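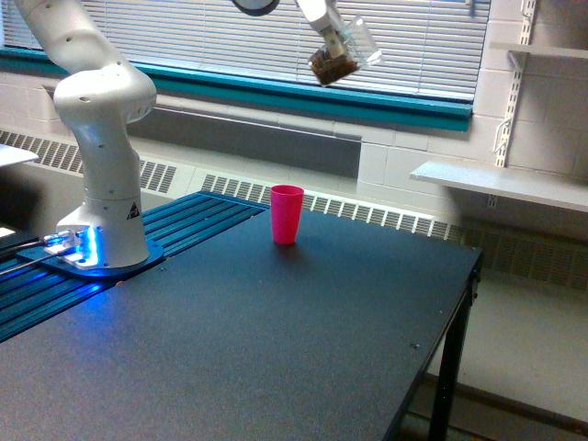
The pour that did not stop

At the laboratory of Zevent, a small company which makes software for robot arms, the task looks very simple. The arm holds a clear container with some brown grains inside, brings it over a pink plastic cup, and tilts. The program should do this 4,000 times before the software is given to its first customer, Pakitz. In November it came to 2,046, and there the test was ended by hand.

The fault was in the wrist. During the pour, the program lost the connection with the force sensor for 8 seconds. It should have stopped the arm at once. Instead it kept the last value it had received and continued to turn, because for the program this old value was still a correct one. The fingers went down until they pressed the rim of the cup against the table, and the cup cracked.
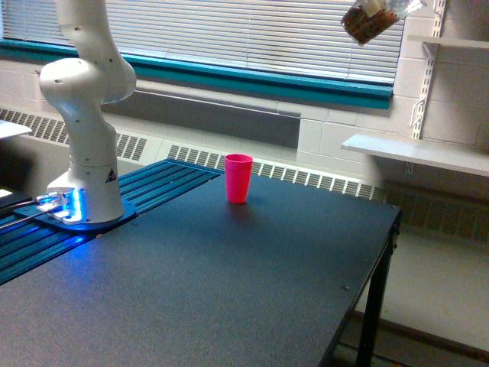 A cracked cup costs very little, and for two days the team treated the matter like this. They changed the cup, cleaned the table and wrote a short note. Only when the recorded data were read again did they understand that the arm had moved without any feeling of what was under it. A hand could have been there as easily as a cup.

This same part of the program, called Grorkusik, decides also when the arm must slow down near a person. I asked to see the lines which failed. There is a check for a missing value and a check for a value too high, but there was no check for a value too old.
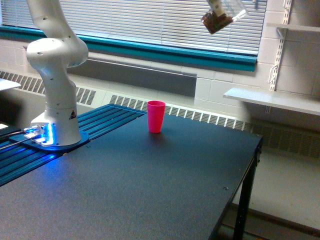 Geert Kuipers told me that he would not call it a sensor problem at all. Cables become loose in every laboratory, he said, and a program must expect it. What disturbed him more was the emergency button, which stood behind the person watching the test, so that she had to turn around to reach it.

Pakitz was informed the same evening and asked for all the records. The delivery was moved to spring.

We use cookies to improve your reading experience. Accept all | Manage settings

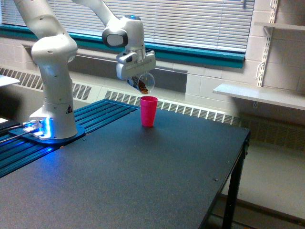
What was changed

Every value from the sensor now carries its time. If it is older than 100 milliseconds, the arm brakes and waits for a person to release it. The button was moved to the front corner of the desk, beside the keyboard. An outside engineer from Rebane will read the safety part of the program before the next long test, and the counting will begin again from zero.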